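Thread count, then. I've been shopping for sheets since the holidays and I have complaints. Long thread, sorry, mute me if you already own nice bedding.

My old set gave out at the foot end, so I went looking for a plain queen set. Every listing leads with a number. 600 is the popular one. One store had three sets at 600, and the cheapest was $30 while the dearest was $251. Same number on the label. So what is the number telling me?

Thread count is supposed to be the threads going one way plus the threads going the other way in a square inch of cloth. Fine. There's only so much room in a square inch, though. To get the big numbers, some mills twist thin strands together and count each strand. You can see why they'd want to. You can't see it on the package.

I wrote to Rostari and asked whether their 600 was single-ply. The answer was that their sheets are "crafted for exceptional softness." I wrote back with the same question. Second answer thanked me for my interest in exceptional softness.

Drenatgate at least had a person on the line. He told me ply "doesn't matter at this quality level." Maybe! But then why does the count matter at this quality level?

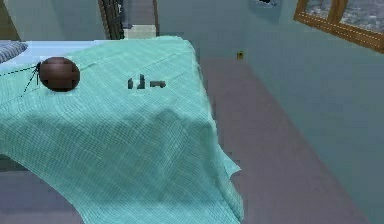
Mint-green sheet, a bit of striped pillow at the corner. Computer rendering.

Next gripe: "deep pocket." I measured my mattress, topper included, and it wants a pocket deeper than most. Jundby calls theirs extra deep and gives no measurement anywhere on the page. Extra compared to what?

And the pocket depth on the package is before washing. Cotton shrinks. My last fitted sheet was fine in April and by fall it was popping off the corner whenever I rolled over. I don't think I got heavier on one side.

"Hotel quality" – which hotel? I've stayed in hotels where I slept in my coat.

"Cooling." I'm prepared to believe a loose, plain weave feels cooler than a dense satiny one. I'm less prepared to believe a finish that costs extra and has no name. Asked Blöndal what the cooling treatment was. Proprietary. Asked if it washes out. "Results may vary." I'd call that a yes.

The reviews are no help either. Everybody reviews sheets the first night. Of course they feel nice the first night, they're new. I want to hear from somebody 19 washes in, who has a dog.

Sławomir Stępień replied to my last grumble about this and said to ignore the count, look for the fiber and the weave, and hold a single layer up to a window. If a lot of light comes through, it's thin, whatever the label says. I tried it at the store and got a look from the clerk, but it did sort the stack pretty fast. The $251 set let through more light than one a third the price.

Does that prove the cheaper one lasts longer? No. Thin can be well made and thick can pill. But I know which claim I could check standing there, and it wasn't printed on the box.

For now I bought one fitted sheet, plain percale, from a place that publishes the pocket depth in inches. No set. I have plenty of pillowcases and I don't see why I should keep buying them.

It's been washed twice. Corners still on. Will report back if they let go.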